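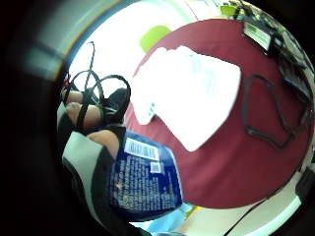 Most advice on setting up a vacation rental is written by people who want to sell you something for it, and I've stopped believing most of it. I look after two small houses near the water at Iltstead, one mine and one my aunt Solange's, and I've bought nearly every gadget and matching set that the hosting blogs swear by. A good part of it is now in my garage. What I'd spend money on again is mostly dull stuff, and table coverings are high on the list. White is what the blogs show you, and white is a mistake in any house where guests eat spaghetti. A deep maroon red like the one under the blue package will forgive a spilled glass of wine in a way that no "washable ivory" ever has, and a bright wrapper left behind on it is easy to spot when you're clearing up in a hurry. Dark colors do show flour and dog hair. I'll take the flour.

Print this page | E-mail this page

Last updated: Dec 29, 2020

Getting a Rental House Ready Between Guests: What Works and What I Quit Doing

These tips are for small places you clean yourself, or with one helper. If you have a laundry service and a manager, you have other problems.

Towels

You'll be told to buy hotel towels. I bought them. They were thick and handsome and took two full dryer cycles, which on a changeover day is time you don't have. A medium-weight towel dries in one cycle and guests have never written to me about the difference.

Buy one color for everything in the house and buy extras of that color on the same day. The maker will change the shade the minute you need more. Mine are a gray that was apparently discontinued as I walked out of the store.

Makeup is the real enemy. Some hosts put out black washcloths with "MAKEUP" stitched on them, and I was sure this was silly. I was half wrong. About the cloths, they do get used, though the stitching adds a few dollars and plain black ones do the same job when they're folded by the bathroom sink. For the stains you get anyway, plain dish soap rubbed in before washing has beaten every bottled remover I've paid for. Leave it on while you strip the beds.

Skip fabric softener. It leaves a film and the towels stop soaking up water, and then you're accused of having cheap towels.

The welcome basket

I have doubts about the welcome basket. The idea is that a guest walks in, sees jam and crackers with a ribbon on them, and gives you five stars. Maybe. Our reviews mention the parking, the beds and whether the hot water ran out. I went a whole August without putting out a basket at either house and could see no difference at all in what people wrote.

If you want to leave something anyway, these are the rules I've ended up with:

- Sealed packages only. Home-baked things are kind, and most people who don't know you will quietly throw them out.
- Nothing that melts. The house may sit closed up for hours.
- Check the date on the back every time, even if you bought it last month.
- Put out enough for the group or don't bother. Two cookies for a family of five starts the vacation with an argument.
- Keep it off the counter next to the stove.

Hélène Caron, who cleans my aunt's place with me in the busy months, thinks a bag of decent ground coffee beats any basket, and I've come around to her side on that. Filters too, the right size for the machine. A surprising number of houses supply one and forget the other.
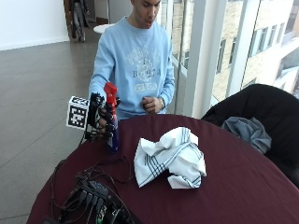 While we're on coffee, the single-cup machines are oversold. They cost more per cup, they clog if your water is hard, and the guest who can't work one will call you early in the morning. A plain drip machine with a switch that lights up is enough. Run vinegar and water through it every few weeks in season, then plain water twice. If you skip the second rinse someone will taste it, and they will say so in public.

Kitchen drawers

Open any rental kitchen and you'll find the owner's old knives. I was guilty of this. Dull knives make people press harder, and they will also use your dining table as a cutting board if they can't find a real one. Buy one good chef's knife, one small paring knife and one bread knife. Put them in a block or on a rack where you can see at a glance that all three are home.

Cutting boards: two, both plastic, both dishwasher safe. Wooden ones look lovely in the listing photos and get left in a sink full of water by the second night. Mine split down the middle.

Non-stick pans I treat as something that gets used up. There's a line called Ukumis that a neighbor up the road talked me into, and the coating went the way they all go, with a fork. Buy the cheap ones and replace them. Spend on one stainless pot with a lid that fits and one big sheet pan.

Count glasses before you buy a set. A house that sleeps six needs 12 at least, and I keep 20 in the cupboard with more in the closet. They should be short, heavy and boring. Stemmed glasses don't survive a dishwasher loaded by strangers.

Labels on drawers divide people. I find them fussy, and my cousin Kendra put them up at the other house without asking me. The phone calls about the can opener stopped, so they've stayed. Small ones, inside the top edge, not on the front.

Sand

There is no product that keeps sand out of a house. I say this having paid for a "sand-stopping" mat that was a mat. What helps is making it easier to rinse off outside than to walk in dirty. A low faucet or a hose with a trigger, a bench, some hooks, and a boot tray right inside the door. Put the hooks low enough for kids.

Inside, vacuum before you mop. It seems too obvious to write down, but I've watched paid cleaners go straight in with a wet mop and turn the floor to paste. Do the shower drain too. Lift the cover, scoop, and put the sand in the trash. It won't go anywhere good if you wash it down.

Baby powder really does get dry sand off skin, for what it's worth. It also gets baby powder on the floor. I don't put it out.

Smells

Plug-in scents are the thing I'd ban first. Some guests get headaches from them and the rest suspect you're covering something up, and they're often right. If a house smells, there's a reason, and it will be one of the usual ones: the garbage disposal, the rubber seal on a front-loading washer, a damp bath mat, or the trash can itself rather than what was in it.

For the disposal, ice and a handful of coarse salt, then cold water. The lemon peel everybody recommends smells nice for an hour and does very little. For the washer, wipe inside the fold of the seal with a rag and white vinegar and leave the door open when you go. For the can, wash it outside and let it dry in the sun.

Closed-up bedrooms are harder. I open every window first thing, before I touch a sheet, and shut them last. Baking soda in a bowl gets talked up a lot. I've left it out for weeks at a time and couldn't tell you it did anything, apart from once when a child fed it to the bathtub.

Bedding

Mattress protectors with a zipper, all the way around, on every bed. I have no doubts about this one. Pillow protectors also. They cost little and you'll be glad of them the first time somebody falls asleep in self-tanner.

White sheets I'll defend, though I just told you off for white tablecloths. Sheets can be bleached and they all match whatever happens. What I won't do is a bed runner, a throw, and seven cushions. They go on the floor, where they pick up sand, and they almost never get washed between stays. Guests know that. If you want color, put it on the wall. 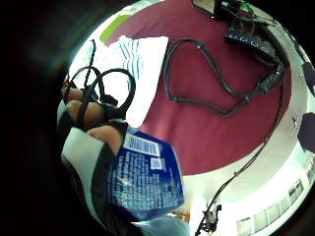
The house book

Every host is told to write one. Few guests read it. My first was a binder with tabs and took me most of a winter. Ourania Xenos, who rented the place with her sisters, told me kindly that they'd used it to prop a window.

It's now a single sheet in a plastic sleeve, stuck to the fridge. Wi-Fi password in big print, trash day, how the stove lights, where the breaker box is, my number. The shut-off valve for the water is on there too, with an arrow drawn on masking tape at the valve itself. Anything longer goes on a second sheet in the drawer under it for the three people a year who want it.

Don't put restaurant tips on the sheet. Places close. You'll be sending people to Grewal's for fried clams long after Grewal's has turned into a bank.

What I'd keep in the locked closet

Light bulbs, all the same kind if you can manage it. A spare set of sheets for each bed size. Batteries for the smoke alarms and the door lock. A plunger, even though there should be one in each bathroom already. A spare TV remote, the exact model, bought before you need it. One of the old pans.

Brayden MacLeod, who does repairs for half the street, would add a toilet flapper and a roll of pipe tape. He also thinks I should have a spare microwave in there, and I told him no. A plain one from the Prullton hardware store can be in the car and plugged in the same afternoon.

As for the big-ticket upgrades, be slow. I was quoted 500 dollars for a "smart" thermostat package for my aunt's house, fitting included, and the salesman promised it would pay for itself in a season. I asked him to show me how and he sent me a brochure. We put a clear plastic cover over the old one and wrote the settings on a card next to it.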